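4.2 Gloss ratings and surface curvature

Participants rated gloss on a scale from matte to mirror-like in two sessions separated by one week. Each of the 43 participants saw every photograph once per session, in a different random order. Ratings from the first session were not shown again. Three participants missed the second session and were left out of the repeat analysis, but their first-session ratings were kept.

Ratings of flat surfaces agreed well between sessions. Ratings of curved surfaces agreed less well, and the gap was widest for dark objects. This is in line with the pilot work by Zupan and Mofokeng, who found that viewers given a single still photograph relied mostly on the edges of highlights. A broad highlight with a soft edge can come from a slightly rough surface under a small lamp or from a smooth surface under a large one. Without a second view, the two cases are hard to tell apart.

The problem is greater where a smooth part and a textured part share nearly the same color. In Figure 5, soft highlights follow the upper contour of a dark gray housing, while the flat black plate along its lower edge has a finely ridged surface.

Figure 5. Curved dark housing above a textured black plate.
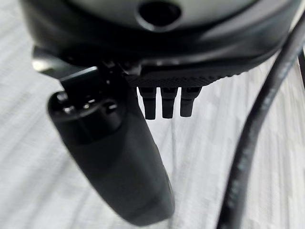

We therefore fitted separate models for flat and curved surfaces, with participant and object as random effects. Session order was entered as a fixed effect and was dropped when it did not improve the fit. The Hilier set was handled in the same way, except that its lighting was recorded only as "diffuse" or "direct." Le Roux and Fu treated these labels as two ends of one scale; we kept them as categories.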